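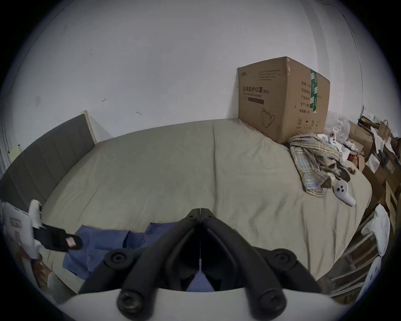
A plaid shirt on the bed, with a cardboard box at the far corner.

The bed is the best folding table most of us own, and I think we should stop feeling bad about using it. Every article on laundry I have read in the past year says to fold somewhere else. Fold at the dryer. Fold on a counter at waist height. Buy a folding station. The bed, we are told, is where clean clothes go to get wrinkled and sit until midnight, when they are moved to a chair.

I live in a 408-square-foot apartment in Lotencombe. There is no counter at waist height that does not have a dish rack on it. The laundry room is in the basement and has one table, and that table usually has somebody else's towels on it. If I took the advice seriously I would fold standing up in a hallway. So I fold on the bed, and after years of this I have come to believe it is the right place even for people with more room than I have.

The first argument is size. A folding board is made for one shirt. A mattress takes the shirt, the finished stack, the socks that have no partner yet, and whatever you have not gotten to. A fitted sheet also has a little grip to it. Lay a cotton shirt on a smooth countertop and the sleeves slide around when you turn them in. On a sheet they stay where you put them, more or less.

The second is that the bed sets a deadline. People say clothes left on the bed never get folded. In my experience the clothes that never get folded are the ones in the basket, because a basket can go in a corner for two weeks and do no harm to anyone. Clothes on the bed have to be dealt with by 11 p.m. I admit that some nights "dealt with" means the chair. I would still put my record against that of anyone who owns a folding station.

The one I looked at was the Fesitz, a hinged board on legs. I saw it in the window at Mulder, the housewares store near the bus depot, and went in to try it. It makes a very square shirt. It also has to live somewhere when you are done, and it folds down to the size of an ironing board, so you have bought a second ironing board. I don't iron enough to use the first one.

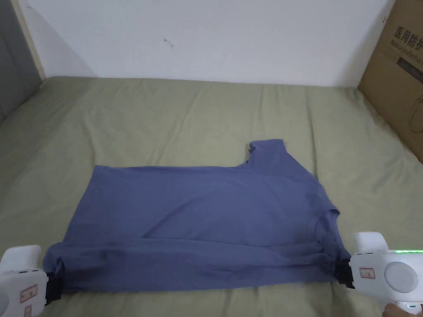
A T-shirt does not need equipment. Lay it flat, smooth it out, turn the sleeve in, bring the long edge over, and hold both ends of the fold so the cloth between them is pulled straight. Most bad folding comes from holding it in the middle. The fabric sags on both sides, you get a lump, and you end up patting the lump down with your palm as if that would help. Take the two ends and the edge lines up. It took me longer than it should have to learn this, and I learned it on a mattress.

The collar will still stand up a bit. Leave it. I used to press collars flat under a stack of sweaters and all I got was a crease across the front of the neck, where people could see it.

There are fair points on the other side. A bed is low, and if you have a bad back, bending over one for half an hour is no joke. Kneel on a pillow, or sit on the edge and fold beside you. Pet hair is a problem too, and I have no answer for it except to change the sheet first and do the clothes on the clean one.

The complaint I take more seriously is that the bed attracts everything else. You put down laundry, and soon there is a box up there with it, and a bag of things to return. I have done this. A carton lands on the corner of the mattress because the closet is full, and it stays through the whole job. The honest fix is to do something about the closet. When the Clelon building down the street advertised its new units, the flyer mentioned a gym and a package room and had no word on closets. I called to ask, and was told there was one, in the hall, for coats.

So people will go on folding on their beds, in my building and in that one. I would like the advice columns to start from there and tell us something useful, such as what to do with a fitted sheet. I have been rolling mine into a ball.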